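Rodberg 小型酿造商扶持计划 中期进展报告

报送:Rolell 基金项目管理处
编写:Lautaro Arancibia(项目技术负责人)
报告期:项目启动至六月底

一、本期概况

本项目的任务是为产能较小的酿造商提供共享的酵母扩培、包装前检测和冷链仓储服务,减少因发酵中止、二次发酵和氧化造成的退货。本报告说明报告期内的设备安装、检测方法建立、参与厂商管理和经费执行情况,并列出需要贵处批复的事项。

报告期内共有 6 家酿造商完成签约并开始送样。检测室累计接收样品 139 份,其中成品酒样占多数,其余为发酵中段样、酵母泥样和酿造用水样。冷库累计入库 3,246 箱,全部为瓶装和罐装产品,桶装产品单独计量,不在此数之内。

总体进度与任务书基本一致。酵母扩培部分略有提前,包装溶氧检测部分滞后,原因见第三节。

二、酵母扩培

扩培采用三级流程:斜面活化、实验室摇瓶、不锈钢扩培罐。麦汁统一由 Kasten 厂区的糖化间供应,原麦汁浓度控制在 10 至 12 柏拉图度,煮沸后在线充氧。各级转接前做亚甲蓝染色计数,活率低于 95% 的批次不转入下一级。

本期扩培的菌株以中性艾尔酵母为主,另有一株下面发酵酵母和一株用于小麦啤酒的产酚酵母。产酚菌株与其他菌株分时段使用扩培罐,两次使用之间增加一遍碱洗和一遍过氧乙酸消毒,末次淋洗水涂布检查。报告期内未检出交叉污染。

下面发酵酵母的前两批扩培时间偏长。排查后确认罐体夹套温度探头安装位置过高,液位较低时读数偏离实际料温。探头已移至罐体下部,后续批次的扩培时间恢复到设计范围。相关校准记录随季度附件报送。

参与厂商取用酵母须提前登记接种时间和预计接种量。目前登记仍以表格方式进行,两家厂商曾在同一时段申请同一菌株,最终由技术组协调错开。下一阶段拟将登记改为按周排期,提前公布可用批次。

三、检测室建设

1. 已投入使用的项目

酒精度、真正浓度、pH、总酸、色度、苦味值和双乙酰已可常规出具结果。双乙酰采用蒸馏后分光光度法,平行样相对偏差控制在 5% 以内。苦味值采用异辛烷萃取法,每批样品附一个质控样。

微生物检测包括乳酸菌、野生酵母和总菌落三项。乳酸菌培养条件为厌氧、28 摄氏度、五天,因此成品放行的最短周期受此限制。部分厂商要求缩短周期,技术组的意见是维持现有方法,快速聚合酶链式反应检测仅作为预警手段,不作为放行依据。

2. 滞后的项目

包装溶氧和总包装氧检测原定在本期中段投入使用。仪器到货时间符合合同约定,但穿刺取样组件与部分厂商使用的罐型不匹配,密封处漏气,空白值偏高且不稳定。供货方已更换密封件,复测结果仍需再积累两轮数据。在此之前,技术组仅向厂商提供罐内酒液溶氧的参考值,报告上注明不作判定。

3. 方法比对

检测室与 Ullolow 酿造站就酒精度、pH 和苦味值三项做了一轮盲样比对。酒精度和 pH 两项结果一致。苦味值存在系统性差异,我方结果偏低,初步判断与萃取振荡时间有关。已延长振荡时间并重新制作操作规程,第二轮比对安排在下一报告期。

四、参与厂商与技术指导

签约厂商的糖化批量差别较大,最大的一家配置 3,000 升糖化系统,最小的一家仍使用单锅煮沸、手工转移。技术指导因此分别安排,不采用统一课程。

指导内容集中在以下几个方面:发酵终点的判定,要求连续两次比重读数一致并完成双乙酰还原后方可降温;干投酒花后的残糖再发酵,要求投料后复测比重;罐装线的二氧化碳预吹扫和泡沫封口;清洗剂浓度的滴定检查。

报告期内有一家厂商的果味酸啤在冷库中出现胀罐。样品复测显示包装后比重继续下降,检出可代谢果糖残留,酵母活率较高。该批次已全部隔离,厂商同意在后续批次中采用巴氏杀菌或无菌过滤,两种方案的感官差异将由品评小组做三点检验。

品评小组现有成员已完成基础风味训练,可识别双乙酰、二甲基硫、乙醛、反式-2-壬烯醛和日光臭等缺陷风味。训练使用的标准品按阈值的一倍、三倍两个水平添加。乙醛的识别率最低,需要补训。

五、冷链仓储

冷库设定温度为 4 摄氏度,库内上下两层分别布点记录。入库高峰期开门频繁,上层靠门位置温度短时升高,最高曾达到 9 摄氏度。已加装门帘,并规定出入库集中在上午办理。

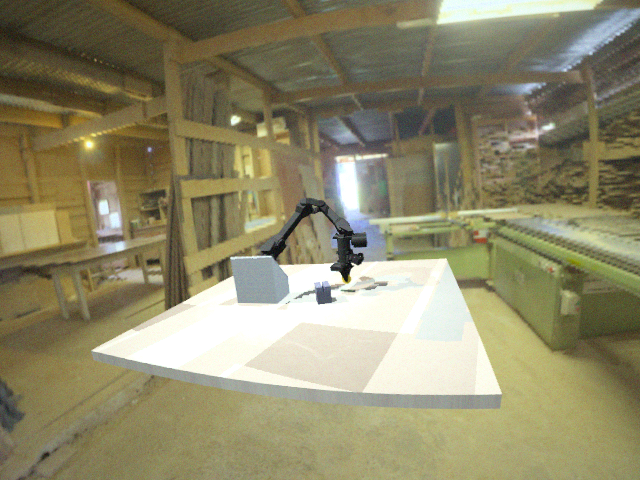
库位分配改为按包装日期分区后,先进先出的执行情况有所改善。此前按厂商分区时,部分库位出现新批次压在旧批次前面的情况,出库时需要倒垛。改动后每垛标签增加包装日期和建议出库周次两项,出库单据与标签由两人核对。

桶装产品仍存在空桶回收慢的问题。空桶在零售端停留时间过长,直接影响厂商的灌装安排。技术组建议从下一报告期起对空桶登记编号,并在供货单上约定返还期限,具体条款由各厂商与零售端商定,项目方只提供登记表格。

六、经费执行

设备费已按合同支付首款和到货款,尾款待总包装氧检测验收后支付。耗材费支出高于同期预算,主要是异辛烷、培养基和一次性过滤膜用量增加,超出部分在科目内调剂,不申请追加。差旅费支出低于预算,盲样比对采用寄送方式完成。

水电费用按冷库分表读数计提。夏季制冷负荷上升,预计下一报告期该项支出增加,已在预算中预留。

七、风险与待批事项

(一)总包装氧检测如在下一报告期中段仍不能验收,将影响罐装产品保质期试验的起始时间。技术组拟先以瓶装产品启动试验,罐装部分顺延。此项调整涉及任务书中的节点,请贵处批复。

(二)产酚菌株需求增长,分时段使用扩培罐的方式将逐渐不能满足排期。拟增设一台小型专用扩培罐,费用由设备费结余列支,待尾款结清后提交询价材料。

(三)酿造用水样中有两份碱度偏高,送样厂商尚未配置水处理设备。技术组已给出乳酸调节的用量建议,是否将水处理纳入扶持范围,请贵处明确。

八、下一报告期工作安排

完成第二轮苦味值比对;完成总包装氧检测验收;启动保质期试验,设常温与冷藏两个贮存条件,按月取样;完成品评小组乙醛补训;完成空桶编号登记;向各厂商发放修订后的送样说明,明确送样量、避光要求和采样时间的填写方式。

附件清单:扩培批次记录、温度探头校准记录、盲样比对结果、冷库温度曲线、经费执行明细。

相关内容
Rodberg 扶持计划:送样说明与表格下载
Kasten 厂区糖化间麦汁供应安排
Ullolow 酿造站盲样比对第一轮结果
罐装产品溶氧控制技术备忘
冷库出入库办理时间调整通知
Rolell 基金:中期报告格式要求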